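4.2 Do condition words in used-car listings predict anything?

Private sellers lean on a small set of phrases: "showroom," "like new," "always garaged," "needs nothing." Dealers use them too, though less often. Earlier work on the Clevura listings took these phrases more or less at face value and found that they go along with higher asking prices. We don't dispute the finding. We doubt that it says much about the cars.

To check, we drew 3000 private listings from the Clevura archive and kept those for which a Hodel inspection report could be matched by vehicle number. Only 129 survived the match. That is a small and probably odd group, made up of sellers who paid for an inspection before or during the sale. Anyone who does that may well write a more careful ad. The results should be read with this in mind, and we would not build a pricing model on them.

Each listing was scored by two readers on a five-point scale for how strongly it praised the car. The readers saw the text alone, with price, mileage and photos removed. They worked separately in the same office (Figure 3) and settled disagreements only after both sets of scores had been turned in.
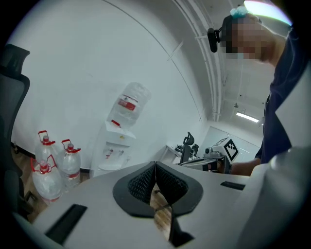 Figure 3. The office.

4.3 Results

Strong praise went with higher asking prices, as in the earlier work. It did not go with better inspection scores once age and mileage were held fixed. The one phrase that held up at all was "all records," and even there the effect shrank by half when we dropped the 5 cars with the longest service histories. We are inclined to treat it as noise until someone repeats it on a larger set.

"Garaged" deserves a separate word. Bakke's pricing guide advises buyers to pay more for a garaged car, and sellers seem to know this: the word turned up in 101 of the matched listings. A word that nearly every seller uses can't do much to separate good cars from bad ones. Nor does the Hodel form record where a car was kept, so the claim can't be tested directly with our data – or, as far as we can tell, with anyone's.

One could argue that asking price is the wrong measure and that praise pays off in the final sale. Perhaps it does. The Nimeck sales file would be the natural place to look, but it records final prices for dealer sales only, and we see no sound way to carry those over to private sellers.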